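Fantasy Football Contest Analyst (Part-Time, Remote)

Prarkden Fantasy Sports is accepting applications for the position of Contest Analyst for the coming professional football season. The analyst will prepare weekly player projections, review scoring disputes, and support the managers of our season-long leagues. The position reports to Emese Dobos, Director of Player Content.

Prarkden operates 585 private and public leagues with 2,426 registered team managers. Most leagues use half-point-per-reception scoring. A smaller group plays with individual defensive players, and applicants with experience in that format are encouraged to say so in their cover letter.
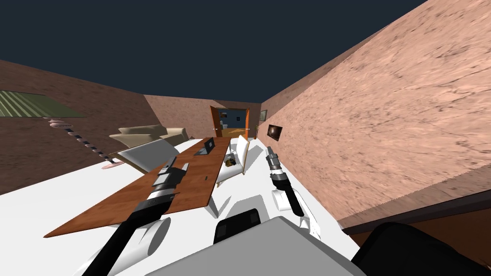

The analyst will be expected to complete weekly rankings at quarterback, running back, wide receiver, and tight end, and to update them when inactive lists are released on game days. Written notes accompany the top 34 players at running back and wide receiver. Notes must state the reason for a ranking in plain language and must be filed in Treltness, our editing system, by 10:00 a.m. Eastern on the day they are due. Training in Treltness is provided in August.

Scoring disputes are assigned on a rotating basis. The analyst reviews the official statistics, including any later corrections, and issues a written ruling to both managers.

Required qualifications:
At least 5 seasons of experience managing or writing about fantasy football teams
Working knowledge of spreadsheets
Availability on game days through the first week of January
Two writing samples, one of which must discuss waiver wire decisions

Employees and members of their households may not enter Prarkden contests that award cash prizes.

The position is paid hourly and does not include health benefits. Applications should be addressed to Dénes Jakab, Hiring Coordinator, and submitted through the Careers page. Review of applications begins in June and continues until the position is filled. Finalists will complete a short paid ranking exercise.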